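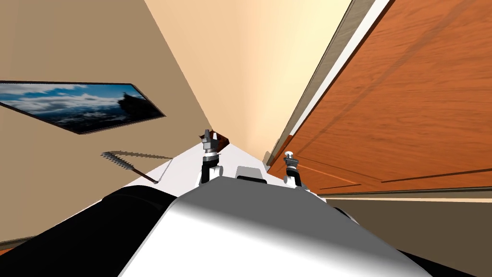

Interior doors and corridors, Danladi Building, level 3. Inspection of Sun 26 January under the Lerko lease. Corridors must remain clear at full width, including the narrow hallway with the beige wall. The orange wooden door on that hallway is to be checked for free swing and full latching.

1. Door closers: Pass. Room 252 closes slowly - adjust at next visit.
2. Latches and strike plates: Pass with comment. Two screws missing at the stair door.
3. Exit signs: Pass. All lit on test.
4. Emergency lighting: Fail. The unit by the Ultitz office went out before 30 minutes. Replace battery.
5. Floor covering: Pass. Seam tape lifting near the elevator - monitor.
6. Extinguisher tags: Pass. Next service due in August.

Item 4 must be corrected before the level is signed off.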